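Bresora ganha um jardim da memória, e as famílias já podem reservar o seu lugar

O cemitério municipal de Bresora abre em maio o seu primeiro jardim da memória, um espaço ao ar livre para depositar cinzas, deixar flores e ficar um bocado à conversa com quem já partiu. A notícia era esperada há muito na freguesia, e quem passou por lá nas últimas semanas já viu os canteiros desenhados e os caminhos de saibro a ganhar forma. Está a ficar lindo!

O jardim ocupa o antigo terreno da horta, entre o muro nascente e a capela, e estava sem uso desde que se fechou o poço. São 600 metros quadrados virados ao vale, com sombra de manhã (os dois plátanos velhos ficaram onde estavam, e ainda bem) e sol aberto durante a tarde. O desenho é do ateliê Jarkus, que já tinha tratado do arranjo do largo da igreja e que voltou a apostar em plantas da região: alecrim, murta, rosmaninho, medronheiro e, junto à entrada, uma fila de oliveiras novas.

Até agora, as famílias que escolhiam a cremação tinham de guardar as cinzas em casa, pedir lugar num jazigo de parentes ou procurar solução noutro concelho. Muita gente de Bresora acabou por ter os seus a mais de uma hora de caminho. Com o jardim, passa a haver três modalidades, todas com registo na secretaria do cemitério: a deposição em canteiro comum, sem placa individual; o canteiro de família, com lugar para 4 urnas biodegradáveis; e o nicho baixo em pedra, encostado ao muro, com placa gravada.

Há capacidade para até 200 nichos, construídos por fases. A primeira fase fica pronta com a abertura e a segunda avança quando a primeira estiver ocupada. Os canteiros de família são entregues por ordem de inscrição, e a planta com a localização de cada um está afixada no átrio da junta, ao lado do edital. Vale a pena ir ver, até para quem não pensa inscrever-se: a planta vem aguarelada à mão e é um gosto olhar para ela.

As placas seguem um modelo único, em ardósia, com nome, datas e uma linha de texto à escolha da família. A gravação está incluída no valor do nicho. Fotografias em esmalte são permitidas, desde que não ultrapassem a medida indicada no regulamento. Jarras de vidro e velas de chama aberta ficam de fora, por causa da relva e do vento que ali sopra no verão; as lamparinas fechadas são bem-vindas.

Um muro para os nomes de sempre

A parte do projeto que mais conversa tem dado nos cafés é o muro dos nomes. Ao fundo do jardim, no sítio onde os caminhos se juntam, vai ficar uma parede de xisto com os nomes das pessoas de Bresora que morreram longe e não puderam ser sepultadas na terra: emigrantes, pescadores, militares, gente que saiu nova e nunca conseguiu voltar. Qualquer família pode propor um nome, sem custos, mesmo que a morte tenha acontecido há muitas décadas. Basta levar à secretaria uma certidão, uma carta, uma notícia de jornal ou outro papel que ajude a confirmar a ligação à freguesia.

As primeiras propostas chegaram logo na manhã em que o edital foi afixado e há histórias de arrepiar, algumas delas desconhecidas até dos vizinhos mais antigos. A associação cultural Hollel vai recolhê-las num caderno que ficará disponível na biblioteca e que poderá ser aumentado todos os anos. Que bela ideia, a de dar às pessoas um lugar para estes relatos, com calma e por escrito!

A funerária Idahosa, com loja na rua da estação, oferece os bancos de madeira e a fonte baixa do centro. A água da fonte corre em circuito fechado e serve também para quem quiser lavar as mãos ou encher um regador.

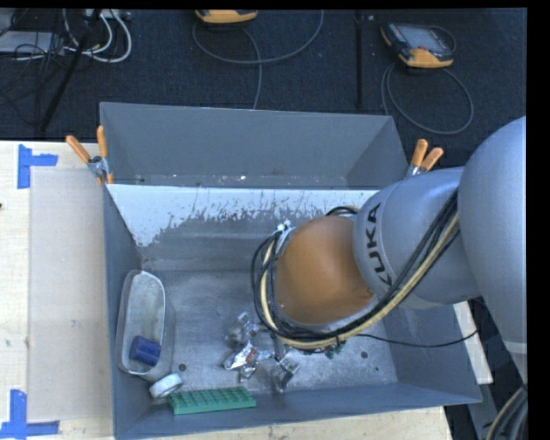 Como reservar

As inscrições fazem-se na secretaria do cemitério, de manhã, entre as 9h e o meio-dia. É preciso levar documento de identificação do titular e, no caso de cinzas já existentes, o certificado de cremação. Quem não puder deslocar-se pode nomear um familiar por declaração assinada, e o impresso está à disposição na junta.

Depois de entregue o pedido, a secretaria responde por carta no prazo de 15 dias, com a indicação do lugar atribuído e do valor a pagar. O pagamento pode ser feito em prestações. As famílias que tenham já um jazigo no cemitério mantêm todos os direitos sobre ele e podem, se quiserem, inscrever-se também no jardim.

A trasladação de cinzas vindas de outros cemitérios é aceite, mas tem de ser marcada com antecedência, e a autorização do cemitério de origem fica a cargo da família. A secretaria ajuda no preenchimento dos papéis e explica tudo com paciência.

A abertura

A cerimónia começa às cinco da tarde, com entrada pelo portão da capela. A banda toca duas peças, seguem-se a leitura dos primeiros nomes do muro e um momento de silêncio, e depois os caminhos ficam abertos a toda a gente. Não há discursos previstos. Quem quiser pode levar um pé de alecrim ou de alfazema para plantar no canteiro comum, que foi deixado em parte por preencher precisamente para isso.

A rua do cemitério fica fechada ao trânsito durante a tarde e o estacionamento faz-se no campo da feira. Para pessoas com dificuldade em andar, haverá transporte desde o largo, com a primeira saída às quatro e meia.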